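Home | Tidying | Kids' rooms | Garage | About me

How I sort out a big bin of toys

16 Jul 2024 - by the Mirkby tidying blog
3 min read

Our toy bin got out of hand in May. Everything went in, nothing came out, and by the time I looked properly there were crumbs, bits of paper and a sock at the bottom. I've done it twice since and I've got it down to 77 minutes, tea included (the first go took most of an afternoon!).

You'll need an old sheet, a bowl of warm soapy water, a couple of cloths and 3 boxes. Mine are the stacking ones from Prullora, but any box will do.

1. Empty from the top

Don't tip the whole lot out. I did that once and spent ages picking tiny wheels out of the rug. Take things out a few at a time and put each one straight into a box - keep, give away or wash.

2. Get down to the floor of the bin

The last few things are always the most awkward, especially in a deep bin with sloping sides. Small toys end up right down on the bottom, and see-through tubs and pots are easy to miss against a grey wall, so go round the edges as well as the middle. A metal bin will be scratched to bits down there and that's fine, you're after the toys and the rubbish. If yours has holes in the floor, have a quick look underneath for anything little that's dropped through.

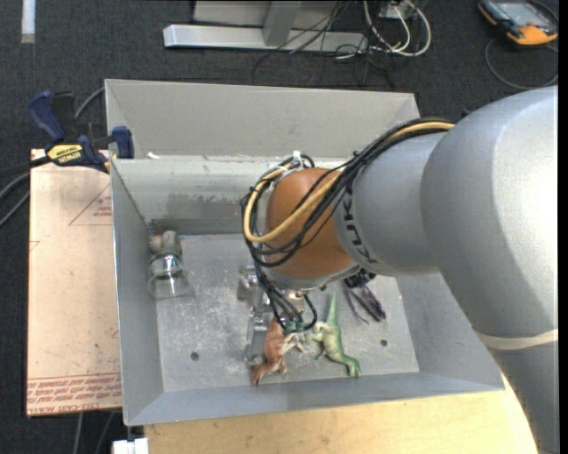 3. Wipe it out

Warm soapy water, then a dry cloth. Scuffs on a metal bin won't shift with a cloth and I've stopped trying. I did buy a Garrido scrubbing pad for mine and all it did was add new marks, so save your money. Do the ledges and folds too, as scraps of paper love to sit there.

4. Put back less than you took out

I aim for the bin to be half full. Soft toys go in last so they don't get squashed, and anything with small parts lives in a 2 litre tub with a lid. The rest goes up in the loft and gets swapped over when they're bored.

Next time I'll have a go at the craft drawer, which is much worse.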